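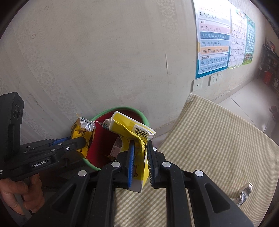 Snack packaging at the trash bin.

Open day at the Chuensuk sorting plant

Print this page | E-mail this page

Last updated: June

The Chuensuk plant takes household recycling from Breltlow and the towns along the river. It opens its doors once a year, and this time I got a place on the 10 a.m. tour. Lamai Wannasri, the shift manager, led us.

We started at the tipping floor, where trucks unload onto bare concrete. A loader pushes the piles to a conveyor, and the first stop is a cabin where people pull out garden hoses, pots and anything else that would jam the line. After that come the screens, which shake out the flat cardboard, and a magnet for the cans. It is loud and you need the earplugs they hand out at the gate.

Snack packaging took up a good part of the talk. Clean cardboard boxes are fine if the inner bag is taken out. Foil-type bags are not accepted at Chuensuk and go out with the rejects. Wannasri said the plant made 463 bales of cardboard last month and that a bale weighs 800 kilos.

The baler was stopped for a new belt, so we only saw it from the walkway. Pichit Siriwan from maintenance showed us the old belt, which had split along one edge. Lunch was noodles in the canteen. The number 115 bus from Plullatden stops outside the gate, and the tour takes 2 hours. Closed shoes are required.

Comments (3)

Lucinda Lyons: Do they take children? Mine is seven.

Man-lok Chien: The form said ten and over when I booked. Parking is across the road, not in the truck yard.

Ivana Ocampo: I went last year and the baler was running. Worth going back for. The smell is worse after lunch.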